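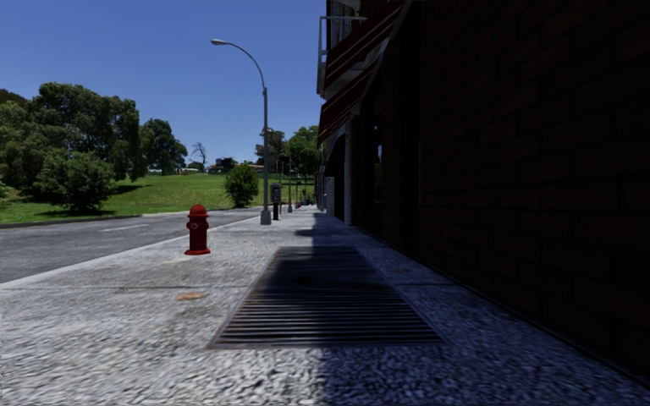

One respondent from Gudov wrote that she put on lip balm with sun protection every morning before leaving the house, and that it had never occurred to her to put it on again after lunch. She added that she treated her face cream the same way, and that the label on the tube was too small to read without her glasses. Comments of this kind appeared often in the open answers, and they guided how we grouped the results reported in this section.

Search this journal Search Advanced search

4.2 Reapplication of lip balm during the day

The survey asked 1,000 adults how they use lip products that carry a sun protection claim. Of these, 500 received the long form, which included the questions on timing, amount, and reasons for stopping. The results below come from the long form only. Respondents who use a tinted balm were asked to answer for the tinted product if they wear it on most days, and for the clear product otherwise.

Most respondents in the long-form group applied balm in the morning, usually at home and often together with a face moisturizer. Far fewer applied it a second time, even on days when they expected to be outdoors past noon. When asked why, they most often said that their lips still felt soft. Respondents seem to judge the product by its feel, and a waxy layer may remain noticeable after eating or drinking has removed part of it. The survey did not measure how much product was left on the lips, and we make no claim on that point.

Two balms were named in the questionnaire, the Drarico stick and the Biwott pot. Users of the stick reported more frequent use than users of the pot. The open answers suggest a simple reason: many people do not like to put a finger in a pot when they have not washed their hands. Several also wrote that the pot stays on the bathroom shelf, while the stick goes into a coat or a bag. A small group owned both and kept the pot for use at night, mainly in cold months. We counted these respondents as stick users in the daytime analysis and left them out of the comparison of amounts.

The form of the product also affected how much was used. Pot users described a thicker layer and were more likely to say that they covered the corners of the mouth. Stick users tended to describe 2 quick passes, one on each lip. These are the respondents' own accounts, and people are not always good judges of how much cream or balm they put on. The question on amount should be read with that in mind.

Outdoor habits were scored on a scale from 0 to 10, with higher scores for more time spent in direct sun. A higher score did not go along with more frequent reapplication. Respondents who walked to work scored high on the scale but gave much the same answers on balm as those who drove. Many did not think of a walk through town as sun exposure at all - the word "sun" brought to mind the beach, the pool, or a day of skiing. Paved ground with little cover was rarely mentioned in the open answers (Figure 3).

Figure 3. Pale gray pavement under a clear blue sky, with trees beyond. Computer rendering.

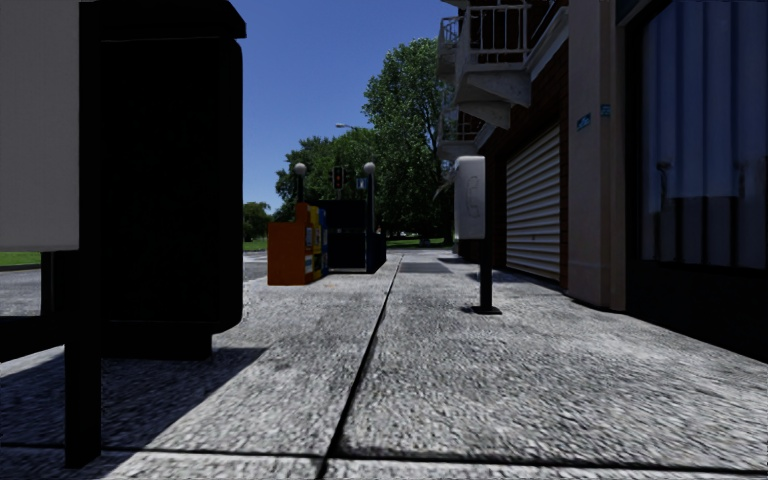

Reminders were viewed with mixed feelings. Some respondents welcomed the idea of a printed line on the cap, and a few had already set an alarm on their phone. Others said that they would ignore any reminder that came while they were at work. The most common request was for a balm that could be put on without a mirror, which in practice meant a clear product with no shimmer. Respondents who wore lipstick over balm raised a separate problem, as a second coat of balm disturbed the color and led them to wait until evening.

Taste and scent were mentioned more often than we had expected. Mint was liked in the morning and disliked by those with cracked lips, who said that it stung. Unscented balm was preferred by respondents who described their skin as sensitive, and this group also reported the most regular use. It is possible that they had more reason to pay attention to their lips in the first place.

The Oludum group, which was surveyed in October, gave slightly lower figures for daytime use than the Gudov group. The two groups answered at different times of year, so the gap cannot be tied to place alone. Separate results for each group are given in the appendix, together with the wording of the long form.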